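Biken Guesthouse, Polside – we look for a seasonal housekeeping assistant

Start: October, or a little earlier if you can

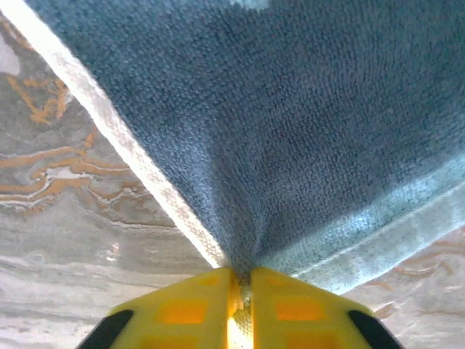 Blue towel with its white hem.

Biken is a small guesthouse by the harbour in Polside. We have been open for many years and most of our guests return to us, often for the same room. One of our colleagues is moving away, so we are searching for a person who likes order, quiet mornings and clean rooms.

Your work

You prepare the rooms between departure and arrival. This means changing beds, cleaning bathrooms, filling up soap and tea, and telling the reception when something is broken. Two mornings in the week you also work in the laundry, where up to 200 towels are washed, dried and folded. We fold in thirds with the hem inside. It is not difficult, but we are a bit strict about it and we will show you how.

In the quieter weeks there are other tasks, for example airing the blankets, or helping in the breakfast room when the bus groups from Garg are staying with us.

Hours and pay

The position is 40 hours in two weeks, normally from 8.30 in the morning until the early afternoon. We pay 800 euros per month and you receive breakfast on each working day. Work on public holidays is paid extra. The contract is for the winter season, and we are glad to speak about the summer afterwards.

What we ask from you

You should be able to lift a full laundry basket and to climb stairs, as the house has no lift. Experience in a hotel is welcome but we do not demand it. Please speak enough English or German to understand a short note from the reception. The bus 911 stops at the corner, and bicycles can stay in the yard.

If you want to improve your language, you may join the evening course at Lernudeck, two streets from us. We pay half of the course fee after your first month.

How to apply

Please write us a short letter, by e-mail or on paper, and say from when you are free. A photograph is not necessary. You can also come to the reception between 14.00 and 16.00 and ask for the form. We answer every letter, but in the high weeks it can take some days – please be patient with us.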